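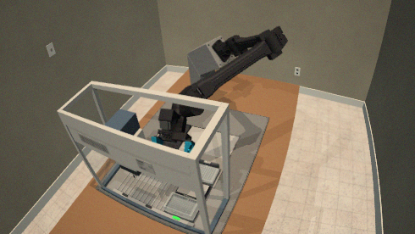 # Naltlow Community Garden: minutes of the August general meeting

Held in the Hosness Road hall. Meeting opened at 7 pm with 16 members present. Minutes of the previous meeting were read and accepted.

## Water

- The tap near the compost bays is still leaking. Martens Plumbing has quoted for a new fitting and the quote was accepted.
- The 1,000 litre tank is to be moved beside the shed before spring. Members with a trailer are asked to leave their details on the noticeboard.

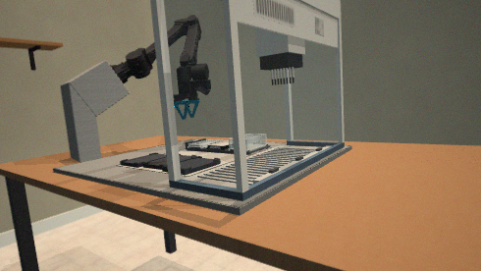 - Hand watering stays on the current roster until the tank is connected.

## Plots

All but two plots are taken. The waiting list stands at 14. Plots 3 and 9 have been unattended since autumn, and a letter will go to both holders. If there is no reply by the next meeting, the plots will be offered to the list in order.

Annual plot fee to stay at $50. Carried.

## Seedling sale

Gornard Nursery has offered punnets of tomato, capsicum and basil at trade price. Agreed to take the offer and sell from the front gate. 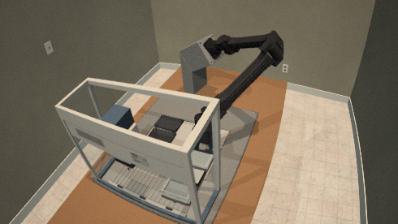
Prices to be set once the invoice arrives. Trestles can be borrowed from the school.

## Other business

- Green waste bin is being filled with plastic pots. New sign needed.
- Request for a second wheelbarrow. Held over.

Meeting closed 8.20 pm.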